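Zumport Adds "Order Ahead" Button to Local Business Listings 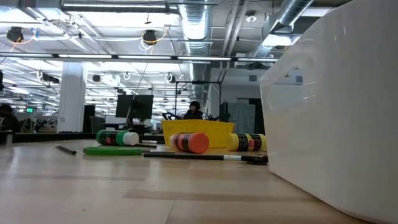

Zumport, the local search and maps service, has started letting small shops put an order button on their listings without signing up for a separate ordering system. The option began showing up in merchant accounts on Friday and works in both the mobile app and the desktop version. A shop owner uploads items one at a time, sets a price and pickup hours, and the button goes live once the listing has been checked. Items can be as simple as a yellow plastic basket with slots in its sides, since the form asks only for a name, a price, a category and one photo.

Until now, a listing could carry an order link only if the business used one of the ordering companies Zumport works with. That left out many hardware stores, gift shops and bakeries that take orders by phone or email.

"We kept hearing the same thing from merchants," said Wendy Fothergill, who runs the listings team at Zumport. "They had a page with us, people were finding it, and then the customer had to go somewhere else to buy anything."

The company tested the button with 1,177 businesses before opening it up. Fothergill said most of the changes made during the test were to the hours settings. Shops can now stop taking orders a set time before closing, and they can turn the button off for a day without removing their items.

Each listing can hold up to 200 items. Orders go to the merchant by email or text message -- there is no tablet or printer to set up -- and the customer gets a notice when the shop accepts. Payment is taken at pickup for now. Zumport said it plans to add card payment in October but did not say what it will charge for it.

Businesses that already have an order link through a partner such as Geso or Thaler will keep it. They can show the new button next to the partner link, or use one and hide the other. The choice is under "Actions" in the listing editor.

Eusebio Rivas, a search consultant who manages listings for 61 stores, said he turned the button on for six of them over the weekend. Setup was quick, he said, but he ran into trouble with categories. Two items were sent back because the category he picked did not match the main category of the business.

"The rejection message doesn't tell you which one it wants," Rivas said. "I had to guess until it went through."

Zumport said it is rewriting those messages. It also confirmed that having the button does not affect where a business ranks in search results, a question that came up several times in its merchant forum.

The button is open to businesses with a verified address. Service businesses that travel to their customers are not included in this release.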